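Serena swears by the folding method she picked up in August: everything in thirds, stood on end in the drawer like files. Sixteen tops, she says, where six used to go. I have my doubts.
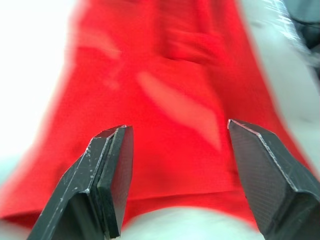 My trouble with folding in thirds is that it only seems to suit thin, smooth cotton. Anything with a bit of texture springs back open before the drawer is shut. Take something like the bright red one, soft with that fine, almost waffly surface. I'd lay it flat, fold it in 2 and leave it on a shelf. Serena thinks I gave up too early. She may be right, but her drawer was jammed again when I went round.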